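How to count and bank the money from a benefit concert

Applies to shared concerts where two choirs perform and the proceeds go to one outside cause. Written by Omolara Onuoha for the Ernness Singers. Last revised 18/06/2022.

Before the concert

Agree in writing which choir will hold the money. With the Garba Male Choir we use one account, and the other choir receives a copy of the bank slip. List the costs that may be taken out before the gift is made: hall rent, piano tuning, printing. Anything not on the list is paid by the choir that ordered it.

Number the tickets in one run. We print 300 and split them between door and advance sale. Record the first and last number given to each seller.

Cash float

Draw a float of $100 in ones and fives. Seal it in an envelope, write the amount on the flap and have two people sign. The float goes back into the same envelope at the end of the night and is never part of the takings.

Counting

1. Close the door table at the end of the first interval. Late arrivals pay at the stage side.
2. Move the cash box to a room with a lock. Two people count, one from each choir.
3. Remove the float first.
4. Sort bills by value, then coins. Each person counts the full amount and writes down a total without speaking.
5. Compare totals. If they differ, both count again.
6. Check the total against ticket stubs. At the March concert we had 230 stubs, of which 205 were paid and the rest were guest tickets. Guest tickets must be marked G on the stub or they will show as a shortage.

Keep donations separate from ticket money. Bowl and bucket collections are counted last and entered on their own line of the sheet.

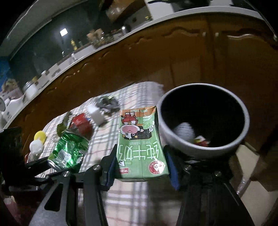

Milk carton and gray bowl.

Banking

Deposit the full amount on the next banking day. Do not pay bills out of the cash. Costs are paid by check from the account after the deposit clears, so that each one leaves a record.

Making the gift

Write the check to the legal name of the charity, which may differ from the name on its sign. Ask for the name by email and keep the reply. Send a one-page statement with the check showing ticket income, donations, costs and the final amount. Both choirs sign it.

Blank count sheets are kept by Kipchumba Were in the music library. Return completed sheets to him with the stubs.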